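Umesh Negi
05/09/2022
I have given up my landline, and it took 86 minutes on the phone to do it. On the landline, naturally. A thread.

The number had been ours for ages. My mother knew it by heart, as did my dentist and every man in the country who wanted to talk to me about loft insulation. My mother now rings the mobile, which leaves me the loft men to miss.
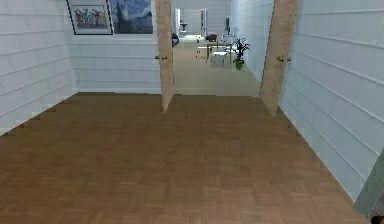 You start with the menu. Dolent, my phone company until this morning, offers 4 options, and leaving is not one of them. I pressed the one for "something else" and was told my call was important, then played a pan pipe version of a song I used to like. I put them on speaker and wandered about. By the second chorus I was walking the parquet like a bishop on a chessboard, one little block at a time, and losing.

First human: very nice, wrong department. She could sell me a landline. I said I had one. She asked if I'd like another.

Second human wanted my memorable word. I set it up so long ago that the person who found it memorable has more or less gone. I tried the cat. I tried the other cat. I tried the street I grew up on, and he said, in a kind voice, "It's a fruit."

It was quince. I have never knowingly eaten a quince.

Then we had The Offer. If I stayed, I could have evening calls to Luxembourg at half price. I asked how many people take that up and he said he wasn't able to share that information, in the tone of a man who'd like to.

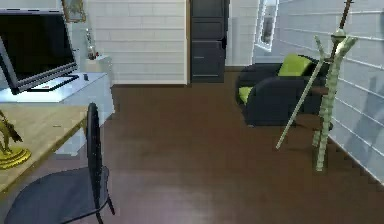

Head office, home branch. Vase model's own.

While I waited for the third human I looked up my old bills. I'd been paying extra for something called Dranitz Call Guard, which was meant to stop nuisance calls. I then checked who had been ringing me most. It was Dranitz Call Guard, asking if I was happy with it.

I had also been paying for a printed directory. I have not seen a printed directory since I last needed to reach a high shelf.

Third human was in Retention, and Retention is where they keep the good ones. She didn't push. She just said "Oh, that's a shame", and then left a silence so long that I nearly signed up for 11 more years.

I held out. She gave me a cancellation reference with both a zero and a letter O in it, and read them out in exactly the same way.

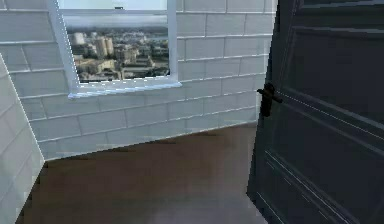
Umesh Negi
Writes about bills, queues and small print. Former customer.

A few of you have asked whether you need a landline to keep your broadband. Ask your own provider before you cut anything off, and ask twice. Mine said yes, then no, then "it depends what you mean by line". Also check on anyone in the house with an alarm pendant, as some of the older ones plug into the phone socket.

My neighbour Shukla has kept hers. She says it's the only phone she can hang up on people with properly, and I do see that. You can't slam a touchscreen. I've tried, and it rang Grandari, the curry place, who remembered my usual.

Final bill due in October, apparently. They're going to send it by post. There's a fee for that.

Update: the landline just rang. It was Dolent, with a short survey.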